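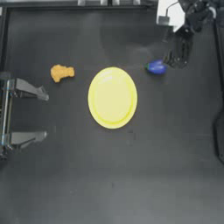 Play Food and Plate Set by Plomside — two stars out of five

Sat 25 March

I bought this in December, paid $80 for it, and have been putting off the review because I kept hoping I'd come around. I haven't.

Let's start with the plate. It's round, it's yellow, it has a raised rim. The listing goes on for three paragraphs about how the color "invites appetite and imagination." It's a plastic plate. I will say that it's easy to spot against a dark table, and the rim keeps most things from sliding off when a kid carries it across the room. Whether that's worth the money when the Isorex plates cost a quarter as much, I doubt it.

The food is uneven. The nugget is the best thing in the set by a mile. It's lumpy the way a real one is lumpy, with that breaded texture, and the tan-orange color is close enough that my brother-in-law reached for it at dinner. The eggplant looks like it came from some other company. It's very shiny and closer to blue than any eggplant I've ever cut up, with a little green cap on one end. It also rolls. Put it down on its side on a hard table and give the table a bump and off it goes.

I don't understand why one piece gets all that surface detail and the next gets none. If you're selling the set as "true to life" then the vegetables should get the same care as the fried stuff. My daughter picks the nugget every single time, and I can't blame her.

The box says the finish was tested through 1,000 washes. I have no way to check that and neither do you. After three months of sink washing, ours has held its color, but the breading on the nugget traps crumbs and modeling dough and you need an old toothbrush to get them out. The smooth pieces wipe clean in a second — so there's one point for the eggplant.

The store page had 266 reviews when I ordered, nearly all of them glowing, and a lot of them posted the same week. Make of that what you like.

If you only want a plate and a few things to put on it, the Sumine starter set is cheaper, and Chávez sells its pieces one at a time. I'd buy the nugget again if Plomside did the same. They don't, I asked.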